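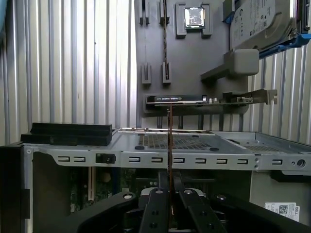
Figure 1. Wrist view over the open tower, with the parts panel behind it.

Collecting Demonstrations for Desktop Computer Assembly: What Our Data Can and Can't Support

Final project report, Robot Learning Lab course

1. What we set out to do

The course brief asked each team to pick a manipulation task, gather a set of demonstrations by teleoperation, train a policy on them and report the success rate. Our team picked computer assembly. We wanted a robot to take parts from a holder and put them into an open desktop case, starting with memory modules and, time allowing, the processor and the graphics card.

This report is mostly about the gathering. We did train a policy, and Section 6 covers it, but most of what we learned came from looking hard at our own recordings. We came away with less faith in the usual advice, which is to collect more and sort it out later. We collected more. Sorting it out later took longer than collecting it, and we are still not sure we sorted it correctly.

The project proposal promised 2,000 usable demonstrations. We ended with 1,561 recorded ones. How many of those are usable depends on who is judging and on what day, and Section 5 is about that.

2. Setup

The work was done in the Gremwood teaching lab on a bench made of aluminum extrusion. The computer is a Dell desktop tower laid on its side with the side panel off. Two arms work over it. Parts wait in holders close to the case, so that an operator never has to reach far for the next one.

Operators drove the arms with Daseck, the department's teleoperation package. Daseck logs joint positions, gripper opening and all camera streams. We used a fixed camera that sees the whole bench and wrist cameras that travel with the grippers. Recordings went into Clamley, the lab's storage and labeling tool, where each one got a task name, an operator code and an outcome.

Each operator had a short practice period before their recordings counted. We set it at 42 minutes for everybody, a number taken from an earlier team's report without any argument behind it. In hindsight some operators needed a good deal more and one could have skipped it.

3. The tasks

We wrote a task list in the first week and changed it in the third. The final list was:

Pick a memory module from its holder and bring it over the board.
Line the module up with a slot and seat it.
Pick the processor and place it in the open socket.
Pick the graphics card and bring it to the expansion slot.
Return a part to its holder.

The last one was added because resetting by hand was eating our sessions. If the operator has to put the part back anyway, it might as well be recorded. That seemed clever at the time. It also means a large share of our data shows parts going away from the computer, and a policy that can't tell which direction it is supposed to be working in has an excellent excuse.

The memory task got most of our attention. A module is thin and long, and small errors in the grasp turn into large errors at the far end.
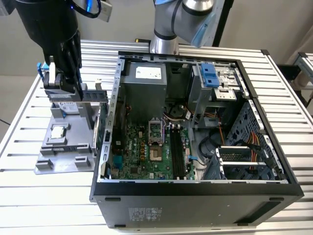

We split the task into a carry and an insertion for that reason, and labeled them separately. The carry is forgiving. The operator can drift off line, correct, pause and still finish. Insertion is not forgiving at all. The module has to be lined up along its whole length before it is pushed, and the operator has no feeling in the hand to say whether it is lined up. Daseck passes no force back to the operator. Everything has to be judged by eye from the camera feeds.

Our worry, which we raised at the midterm review, is that the two halves are not learnable from the same kind of example. A thousand carries teach carrying. Adding them to the total makes the insertion set look bigger than it is. When a paper reports a single number of demonstrations for an assembly task, we now want to know how much of that is travel.

4. How sessions ran

Sessions were booked in blocks, usually with two of us present: one driving and one watching the logs. The watcher called out the task, started the recording, stopped it and entered the outcome. We tried single-person sessions for a while. They were faster, and the outcome labels from them are the worst in the set, so we stopped.

We varied the starting conditions on a written schedule. The case was shifted and turned a little between batches, and parts were moved between holders. We did not vary the lighting on purpose, although one Sunday block has noticeably different light from the rest and we kept it in.

The schedule looked good on paper. When we plotted the actual case positions afterward, most fell in two clumps. Operators had been nudging the case back to where they found it comfortable, without meaning to and without writing it down. A reader who saw only our schedule would think the data was much more varied than it is. We would not trust a schedule again, ours or another team's, without a plot of what was really done.

5. Is a demonstration good?

Figure 3 comes from a wrist camera and gives an idea of what an operator has to work with. From that height a lot of the board is visible, but the fingers are over the lower end of the memory slots, so part of the very area that matters is hard to see.

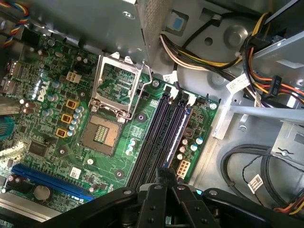 Figure 3. Wrist view of the board, socket frame open, gripper fingers over the lower end of the memory slots.

The same problem hits the person labeling. To mark an insertion as a success, you need to know the module is fully down. In many recordings the wrist view is blocked at the decisive moment and the fixed camera is too far away to settle it. The watcher in the room could lean over and check, but only if there was a watcher, and only if they remembered to do it before calling the next task.

We tested this. Two of us relabeled the same batch of insertions separately, from video alone. We disagreed often enough that we stopped treating the outcome field as fact. Most of the disagreements were over modules that were in the slot but maybe not seated. One labeler counted those as successes because the task description said "insert." The other counted them as failures because a computer would not start with them. Both readings are fair. Our task description was simply bad.

We then added a third outcome, "unclear," and relabeled everything we could stand to relabel. This shrank the clean insertion set a lot. It also annoyed us, because several of the recordings we had been proudest of went into the new pile.

There was a second quality problem, which was hesitation. Operators often stopped above the slot, waited, moved a little, waited again. The wait is sensible for a person who is comparing camera feeds. In the data it is a long stretch of nothing, at exactly the point where the policy needs to act. Trimming the pauses sounds easy. But some of them hold tiny corrections, and an automatic trim removed those too. We ended up trimming only stretches with no joint motion at all, and left the rest alone.

6. Training results, briefly

We trained with the course's standard imitation learning code and changed nothing except the data. Three versions of the set were compared: everything, everything minus "unclear," and a small hand-picked set.

On the carry task, all three did well and we could not tell them apart. On insertion, the version trained on everything was the weakest. It tended to hover above the slot, which fits what we said about pauses, although we can't prove that is the cause. The hand-picked set did best, but we should be careful here. The people who picked it also ran the evaluation, and they knew which policy was running. The evaluation was also done with the case in one of the two favorite positions from Section 4. A result like that deserves a shrug until it is repeated by somebody with no stake in it.

We did not get to a trained policy for the processor. The recordings exist, but the number of clear successes was too small to split into training and test sets in any way we could defend. The graphics card recordings were never used.

7. Comparison with the Yurchenko set

Our advisor pointed us to the Yurchenko set, an older collection of connector insertions made in the same building. It is much smaller than ours and every recording has a written note from the operator. We had planned to combine the two. We gave up on that because the gripper, the camera placement and the meaning of "success" were all different, and fixing the third would have meant relabeling from notes.

The notes themselves were worth reading. Several say things like "pushed twice, second push probably not needed." Nothing in our own format can hold that sentence. Clamley has a comment field, and we used it almost never.

8. What we would change

Write the success rule first and try it on a handful of recordings with two labelers before collecting anything else. If they can't agree, change the cameras or change the rule.

Mount a camera that looks along the memory slots from the side. We asked for this in the second month and then kept collecting without it, which was our own fault.

Record resets under a separate name from day one. We did it halfway through, and the early ones had to be pulled out by hand.

Report travel and contact phases separately, with a count for each. Our count of 1,561 covers both, along with the resets, and should be read that way.

Plot starting positions after every session — it takes a few minutes — and move the case if the points are bunching up.

9. Remaining work

The relabeled set is in Clamley under the project folder, with the original outcomes kept in a second column. The untrimmed recordings are there as well. The processor recordings still need a second labeler, and the plots from Section 4 should be redone with the return task left out. Anyone taking over should check the early single-person sessions before using them, and should probably leave them out.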